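Zundent Workshop News
January 9, 2019

Starting the year at the bottom of the bin 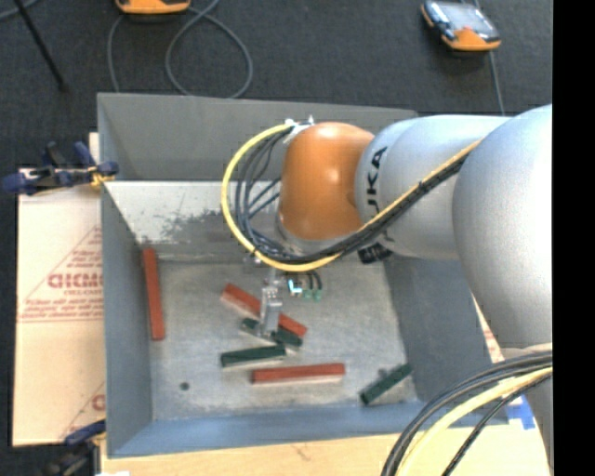
Every January I promise myself that I will write about something grand in the first newsletter of the year, and every January I end up writing about storage. I do apologize to those of you who were hoping for the long piece on the Skandham open days (it's coming, I have most of it in a notebook), but a good many of you have written or stopped me in the hallway to ask about the open bins, and it seems only fair to put it all down in one place while the floor is still quiet and we all have a little patience left over from the holidays.

For newer readers, the open bins are the gray metal ones we keep for small, loose pieces that get used up quickly. Short bars are the usual thing, and they are what most of the questions were about. We have never had lids on them. There was talk of lids last July, when we were putting in the order for shelving, and I was rather in favor at the time because I like a thing that closes. But then I spent a week paying attention to how often I went into those bins and how often I had something in my other hand, and I let the idea go. If you have to put down what you're carrying to open a lid, the lid ends up leaning against the wall, and then it ends up on the floor, and then I trip on it.

So they are open, and they are going to stay open, and the real question is how to keep what's inside them from turning into a muddle.

The first thing I would say is that an open bin wants to be less full than you think. I know it feels thrifty to tip the whole delivery in and be done with it. I did exactly that for years! But small rectangular pieces settle against one another in a way that round ones don't. They lie flat, they stack themselves up into funny little staircases, they slide down a sloping side and wedge in the corner on end, and when the bin is loaded right up you can spend a surprisingly long time trying to get your fingers around one of them. Keep it shallow and you can see what you have, and you can get at any piece from above without disturbing its neighbors very much.

At the Stimau bench they have settled on a rule I've grown fond of, which is that when you can't see any of the floor of the bin you have put in too much, and when you can see mostly floor it's time to fetch more. It isn't scientific, and it drives the more exact people among us a bit crazy, but it has worked for them through a very busy fall and I haven't heard a cross word about it.

The second thing is mixing. I have softened on this. I used to hold that each bin should have one sort of piece in it and no other, and I went around with a label maker making sure of it (the labels, as some of you kindly pointed out, outlived the contents by quite a while). These days I think a mixed bin is perfectly all right provided the pieces can be told apart at a glance. Color does that wonderfully. If you're looking for a green bar you will find a green bar, and your eye goes to it before you have even decided to look. Length does it less well, particularly if two lengths are close, and I would really beg you to keep near-matches in separate bins. We lost most of an afternoon before the holidays to two sizes that were so nearly alike you had to stand them side by side on the bench to be sure. I was the one who had put them together, so I was also the one who took them apart again, with a cup of coffee going cold on the sill and the radio playing the same 8 songs.

The third thing, and I'm aware this one makes me sound like my own grandmother, is sweeping. Please do sweep out the bins. Tall sides are lovely for keeping things in, and that includes grit, staples, bits of tape, and the corners torn off delivery slips. It all works its way down and stays there. Once a month, or whenever the bin is nearly empty anyway, take out the last of the pieces and set them on a tray, then go over the bottom with the soft brush, and then along the seams with the narrow one. Wipe the walls with a dry cloth. If there's anything sticky, a damp cloth first and a dry one right after, and leave it a while before you put anything back.

You will find marks. Metal bins that get used get scraped, and I've been asked more than once whether we ought to be repainting them. My feeling is that a rubbed patch is nothing to fuss over if it's smooth. Run a gloved hand over it. If the glove catches, mark the place with a bit of tape and leave a note in the book by the door, and it will be looked at before the bin goes back into use. If the glove doesn't catch, carry on. I'm quite attached to the older bins with their worn places, and I would be a little sad to see them all come back shiny.

A word about where the bins sit, too. We moved a few of them over the break, and I'd be glad of your opinions once you've had a couple of weeks to get used to it. The idea was to get them out of the path between the sink and the big bench, which was always a squeeze, and to give each one some clear space to either side so that you can reach in without bumping your elbow. Light matters more than I had expected. A deep bin makes its own shadow, and in the old spot by the column you were often feeling for things in the gloom. I stood at each of the new spots in the morning and again late in the day, and moved 2 of them again after that, so if you came in on the first day back and then found everything different on the second, that was me, and I'm sorry for the confusion.

Please don't stack anything across the tops, even for a minute. I know a bin with an open top looks like a very handy little table when your arms are full. It is a terrible table. Clipboards go in, pencils go in, and one day last year half a sandwich went in, and I would rather not say how long it was before we found it.

Now, counting. Several of you asked if we should be keeping a running tally of what's in each bin, and I have gone back and forth. For the everyday pieces I don't think it's worth the bother. We buy them by the 1,000 and they get shared out between here and Skandham, and a count that's right in the morning is wrong by lunch. What I'd ask instead is that whoever empties a carton into a bin writes it on the sheet, just the piece and the initial of the bench it's for. That tells me when to order, and ordering is really all I need it for. The sheets are new, by the way. They come on the cream pads from Estrella, which take pencil beautifully and don't curl up by the radiator as the white ones did. There's a fresh pad on the hook at each end of the shelving and a stack of 10 in my bottom drawer, so help yourselves when they run out.

For pieces that are cut to order, the old system stands. Those live in the shallow drawers and are signed for, and they shouldn't go into the open bins at all. If you find one that has wandered, just bring it back to the drawers. You don't need to leave a note or explain, I'm only happy to have it home.

I also want to pass along a suggestion that came in on the back of an envelope, unsigned, in very pretty handwriting. The writer thinks we should turn over the contents of each bin now and then so that the pieces on the bottom get their turn. I hadn't thought of that, and having tried it I think it's a fine idea. Scoop from the bottom at one end, lay the pieces gently over the top at the other, and go along like that. Please use the wide scoop and take your time over it. Shaking the whole bin will do the job too, but it makes a dreadful racket and chips the corners of the pieces, and the people upstairs have been very good to us.

The soft brushes are on the pegs to the left of the sink. The narrow ones have been walking off again, and I've put in for replacements, but if you have one in an apron pocket at home I would dearly love to see it. Next time I'll get to the Skandham open days, and to the question of the coat hooks, about which I have received a great deal of mail.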